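Forum > Pop and Chart History > Discographies

Ostine – second single, catalogue and chart position

vondach_b
The discography gives the peak as 186. My copy of the trade listing has 249. Which is correct?

tpaiva
249 is the airplay figure. Sales peak was 186, in April. The two were merged when the page was rebuilt.
– Tarcísio Paiva

grutley7
Disagree. Airplay wasn't tabulated below 100 that year, so 249 has to be sales.

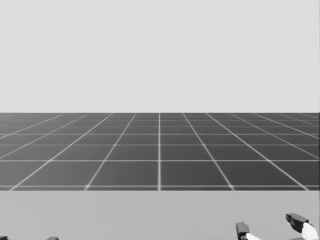
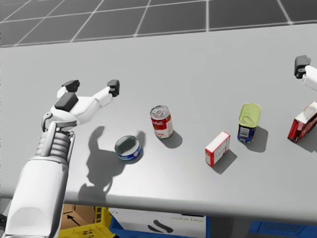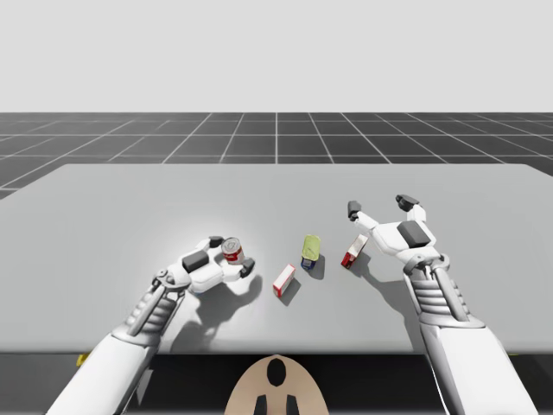 The Grutley pressing ran to 500 copies, mono, matrix 2778. A run that size doesn't reach 186 on sales.

tpaiva
The Sison repress isn't in your total. Same matrix, different labelling colour.

vondach_b
I'll check the Sison sheets Thursday. Leaving both figures in for now.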